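Guest Room Inspection Checklist, Upper Floor
Ballport House, quarterly round
Completed by: Boglárka Rácz
Status: open, see items 3, 6 and 9

Scope

The list covers the bedrooms, the landing and the linen closet. The kitchen, boiler room and outdoor stairs are on separate sheets. Each item is marked Pass, Fail or Watch. Watch means the item is acceptable on this round but must be looked at again on the next one. Comments are required for Fail and Watch and optional for Pass.

1. Smoke alarms, one per bedroom and one on the landing
Result: Pass
Comment: All units sounded on the test button. The landing unit is older than the others. Its manufacture date is printed on the base, under the mounting plate, and the unit has to be twisted off to read it. Date copied to the equipment log. Bedroom doors were closed during the landing test and the alarm was clearly audible in every room.

2. Carbon monoxide alarm, landing
Result: Pass
Comment: Tested by button only. The indicator light was steady green. Mounted at the height given in the Imach instruction sheet, clear of curtains and of the return air grille.

3. Outlets and cover plates
Result: Fail
Comment: Back bedroom, outlet behind the nightstand. The cover plate is cracked at the lower screw and the plug sits loose in the socket. Breaker switched off and labeled. Do not restore power until the receptacle has been replaced. Remaining outlets were checked with a plug-in tester and showed correct wiring.

4. Bedside lamps and cords
Result: Pass
Comment: No cord runs under a rug or through a door opening. Bulb wattage is at or below the limit marked on each socket. One lamp shade was tilted and has been straightened.

5. Portable heaters
Result: Watch
Comment: One heater is kept in the linen closet for use in cold weather. Nameplate rating 1000 watts. The tip-over switch works. The cord is stiff near the plug, with no visible cracks. Keep the heater 3 feet from bedding, curtains and upholstered furniture, and plug it directly into a wall outlet. Remove the stack of towels that was resting on it.

6. Windows and emergency exit
Result: Fail
Comment: The front bedroom sash opens fully but does not stay up. The left balance cord has come off its hook. A window that has to be held open by hand can't be counted as a second way out. Repair requested from Selvanayagam, work order 2731. The room is not to be assigned to guests until the order is closed. The other windows open, stay open and lock.

7. Beds and bedding
Result: Pass
Comment: Frames are tight, slats are seated and no casters are missing. Mattress seams and headboard joints were checked with a flashlight for insects and staining, with nothing found. Spreads hang clear of the baseboard heaters. Laundry tags are legible on the sheets and pillow covers. Food is permitted in bedrooms if it is wrapped or kept in a container, and leftovers are to be taken down to the kitchen by 11 p.m.
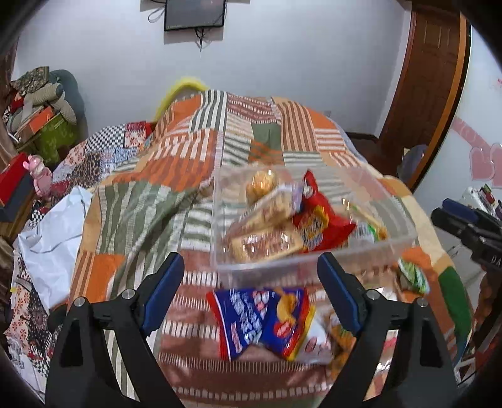

How often should a mattress be turned if it has a pillow top on one side only?

Rotate it head to foot every three months and leave the same side up. A one-sided mattress should not be flipped, as the base layer is not built to be slept on. Write the month of each rotation on the tag at the foot end. The last entry for all beds on this floor is June.

8. Furniture anchoring
Result: Pass
Comment: Dressers and the tall bookcase are strapped to studs. Straps were pulled by hand and did not move. The front bedroom dresser was shifted at some time and its strap had gone slack. It was tightened during the round. Top drawers are not to be used for heavy items.

9. Landing floor and stair rail
Result: Fail
Comment: The runner has lifted at the top step and forms a ridge almost an inch high. It was taped down as a temporary measure. Tape is not an accepted repair and will not be passed at the next round. The handrail is firm over its full length. The lower bracket was short one screw, which has been fitted.

10. Linen closet
Result: Watch
Comment: Shelving is sound. The Gukitz spray bottles have been moved to the bottom shelf with the labels facing out. One bottle had no label and was discarded under the cleaning products rule. Keep 18 inches clear below the ceiling light. The top shelf was over that limit and has been lowered by one notch, so check that it has not been refilled.

11. Night lighting
Result: Pass
Comment: Plug-in lights on the landing and outside the bathroom come on when the hall switch is off. The sensors were wiped clean.

Follow-up

Item 3: electrician to replace receptacle and plate. Breaker stays off.
Item 6: wait for Selvanayagam, then open and close the sash 8 times before signing off.
Item 9: refit the runner with a proper stair rod or remove it.
Items 5 and 10: recheck next round.

Signed copy is in the blue binder at the front desk. Replace the previous sheet and keep the old one behind the divider.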